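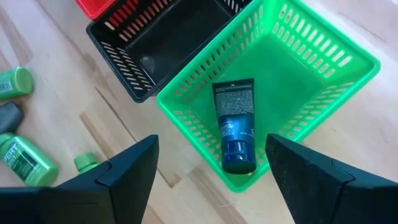

Two-finger gripper over the green basket, tube inside.

Budgeting for a second gripper: spare fingers or a whole unit?

Posted by jalex_bench, Sat 24 November

We sort returned toiletries at a small shop in Skendcombe, mostly tubes and shampoo bottles into slotted plastic baskets. One arm, one two-finger gripper with a wrist camera. I have to hand in next year's equipment request and the most I can ask for is 2606 dollars. The arm is paid for. My choices are a full second gripper as a backup, or spare fingers plus a vacuum cup kit. A dealer called Ekanayake quoted me 600 for the fingers and mounting hardware, and the cup kit would be on top of that. The full gripper would eat nearly all of the budget. Delivery on it is 9 weeks. What would you put on the form?

plunditton_parts

Fingers first. On our line the pads and tips wear long before the motor or the gears do. We have had the same gripper body for over 17 months and are on our third pair of tips. Before you order, check that the new fingers open wide enough for your biggest bottle and still fit down inside the basket next to a small tube. Measure the inside of the basket at the floor, as the walls on ours slope in and we got caught by that. Get the dealer to put the opening width on the quote in writing.

I would hold off on the cup kit. You need air or a small pump for it, and the pump is often left off the first quote. Curved bottles are fine with the right cup. Soft tubes are hit and miss, especially near the crimped end.

Also leave money for a spare camera cable. Ours gets bent every time the wrist turns and it is the part we replace most.

oldconveyor

Depends what a day of downtime costs you. If people can do the sorting by hand while you wait, skip the backup. If not, 9 weeks is a long wait and I'd buy the whole unit.

jalex_bench

We can sort by hand for a while. Putting down the fingers and a cable, and I'll ask for a trial of the cups in February.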